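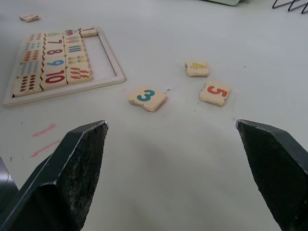 Stiviswood toy repair line — progress report to Fatico

Tue 16 January

The arm has been sorting and refilling number puzzles at the Tevmont site since November. It handled 446 trays in that time and 60 of them needed a person to step in, mostly for worn tiles that sat crooked in the grip.

Staffing is unchanged at nine. Two packers moved from tile sorting to inspection and repainting, and both have asked to stay there. The late shift still sorts by hand — the cell runs days only.

Complaints of sore wrists are down. Noise is a new complaint, and MacAulay will quote for a screen.

Still open: training for the late shift, and a written rule on who may restart the arm after a stop.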